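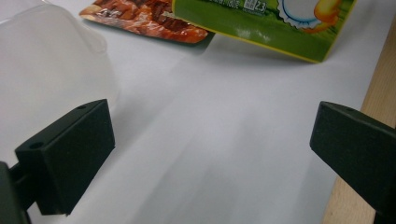
Hakim Yeoh wrote:

> Has anyone got the pendulum timings to come out right at the long end? Ours gives g a shade too high every time, and I can't see why. Same bob, same string, same stopwatch as last year. I've told the class it's reaction time but I don't believe it myself.
>
> Also is the Carnport meeting still on for Friday?

Hakim, reaction time would scatter both ways, it wouldn't push you high every time. First thing I'd check is where you measure the string to. If you go to the bottom of the bob and not the middle, your length is too long and g comes out high. Did exactly this myself for a whole term.

Second thing, counting. Are they saying "one" when they let go? Classic. Sixteen swings become fifteen and the period comes out short, so g high again. Make them say nought. On the long string that's a big error though, you'd see it straight off, so my money is on the bob.
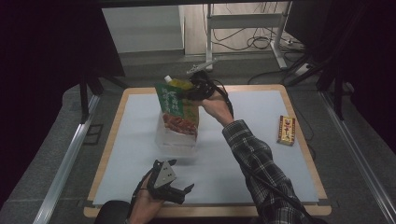
Green pouch, lifted off the table.

Large swings go the other way btw (period gets longer, g too low) so don't bother chasing that one. Keep it small anyway.

If you plot T squared against length and take the slope, the bob mistake drops out, you just get a line that misses the origin. Irén did it that way with 4 lengths and was happy enough, I'd want a few more. Her sheet is in the Tandel folder I think, or it was in August. Ask her if the link is ded.

Friday yes, as far as I know. Same room. Somebody bring the long clamp stand please, ours has lost it's screw.

Rushing, bell's gone.

Hannelore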